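Apples going soft in the garage by November, what am I doing wrong?

Posted by Matilde Azevedo in Growing and Storing 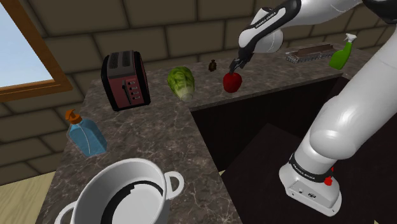 We moved to Prillomdale two years ago and inherited a great big old apple tree with the house. No idea what variety, red, sharp until October and then lovely. Last year I wrapped the lot in newspaper, put them in boxes in the garage and felt terribly pleased with myself. By the middle of November half were soft and a few had gone brown right through. I don't want to lose them again! Is it the garage, the paper or me? There's a boiler in there, if that matters, and we keep the potatoes on the shelf underneath.

Catarina Coelho

It's the boiler, I'd bet my wellies on it. Apples want it cold and a bit damp, 3 or 4 degrees if you can manage it, and a garage with a boiler will be far too cosy. Can you use a shed? Mine go in the shed in shallow trays, one layer, not touching (I gave up on newspaper, it hid the bad ones from me). Go through them every week and whip out anything with a soft spot.

Move the potatoes as well. They can make the apples taste earthy, and the apples set the spuds sprouting.

Also, are you picking up windfalls? Those won't keep, bruised or not. Eat them or stew them. For storing I only take ones that come away with the stalk on when you lift and twist. And some sorts just don't keep, so if yours are an early variety you might be fighting a losing battle. Take a few along to an apple day if there's one near you and get it named.

kemell571

we just peel and freeze ours. 9 bags last year, still got 2 left. crumble all winter

Matilde Azevedo

Thank you both! Windfalls, yes, guilty, loads of them. Shed it is, once I've shifted the bikes. Does anyone know if mice are a problem?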